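Two Arms, One Rail: Zatar Workshop Shows Its Home-Built Robot Cell and Gives Away the Plans

Press release, April 2021

The members of the shared workshop Zatar have finished the first version of a small robot cell with two arms, built by hobby makers in their free hours. From today the parts list, the wiring plan and the building notes can be downloaded without cost. The project carries the name Plaseo. It is meant for people who want to learn about automation at home or in a club workshop and who have no machine hall and no company budget behind them.

Work on Plaseo began in December with a question from Hannelore Prantl, who has been a member of Zatar for 4 years and earns her living as an electrician. She wanted to know if two light arms on one common rail could share simple household tasks, such as moving fruit from a basket into a tray or putting pens back where they belong.

"One arm I had already at home, on the kitchen table, and it was fun for two weeks," says Prantl. "Then I noticed how many things we do with two hands. You hold the box with one and you fill it with the other. So I asked in the workshop who wants to build the second arm with me, and on the same evening we had a group."

The cell is an open box with three walls. Both arms are bolted with black mounting plates to an aluminum rail at the front edge, and each one ends in a gripper with two fingers. A small camera sits on each wrist. The walls are painted in a mottled brick red, and the corners are held by aluminum posts. The builders tried white walls first, but the light from the workshop windows gave them strong reflections, and the pictures from the wrist cameras were hard to use in the afternoon.

The material for the complete cell, without the computer, cost the group 590 euros. A good part of this sum went into the motors. The rail came from the leftover stock of Udov, a metal shop in the same street, which also cut the corner posts to length and did not send a bill for the cutting.

For the control software the group wrote its own program, which was led by Ottilie Rainer. She is a teacher of mathematics and had not programmed a motor before she joined. In the present version a person guides the arms by hand through a task, and the program records the positions of all joints together with the camera pictures. Later the arms can repeat the movement. In a next step they shall also react when an object lies in a different place than before.

By the end of the first building phase the group had stored 253 recordings. Rainer is open about the quality of them.

"Some are very nice and some are only good for laughing," she says. "Oranges are friendly objects, they are round and the camera sees them well. Clear plastic is the difficult thing. On a gray table it almost disappears, and then you must think again about the light, about the angle, about everything. We keep the bad recordings also, because from them we have learned the most about our own mistakes."

The published notes follow the order in which the cell was built. They start with the box and the rail, go on with the arms and the grippers, and close with the cables. The chapter about cables is the longest one. During the winter the group had to replace the cable of the right wrist 2 times, as it was led too tightly around the elbow and broke inside. The notes now give a length for each cable and show where a loop must be left free – this is worth reading also for people who build a quite different machine.

Safety has its own chapter. The motors are small, but a finger between two moving links still hurts. Zatar recommends a switch that cuts the power of both arms at once, mounted where the person at the cell can reach it without leaning over the rail. Children and beginners should work with the cell only together with an experienced member.

A second version is already in planning. It will have stronger shoulder motors and a cover for the circuit boards under the bases, which are open at the moment. The gripper fingers will get a softer surface. The group has also agreed with the Vasylenko repair workshop that a second cell will be set up there, so that both places can compare how the same recorded task runs on two machines built by different people.

Makers who build a cell after the plans are invited to send their changes back to Zatar. The files may be used, changed and passed on, also for teaching, when the name of the project is mentioned. Questions about the mechanical parts are answered by Hannelore Prantl and questions about the software by Ottilie Rainer, both by way of the workshop office. Members of the press can visit the cell by appointment. The picture with this release may be printed free of charge.
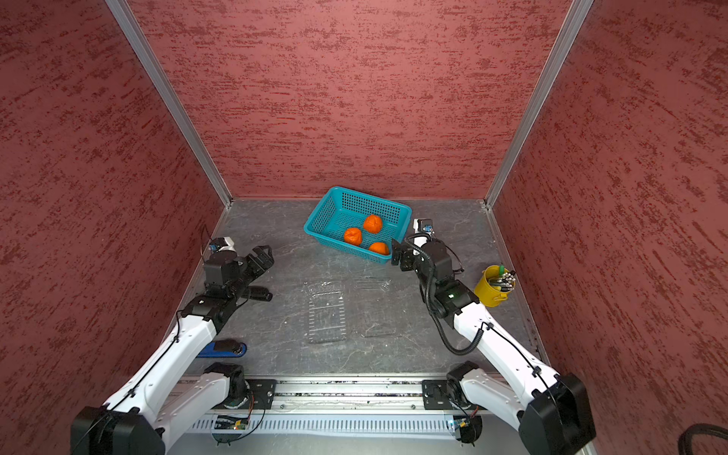

The Plaseo cell with its two arms on the common rail, a basket of oranges and two clear trays between the red walls. Photo: Zatar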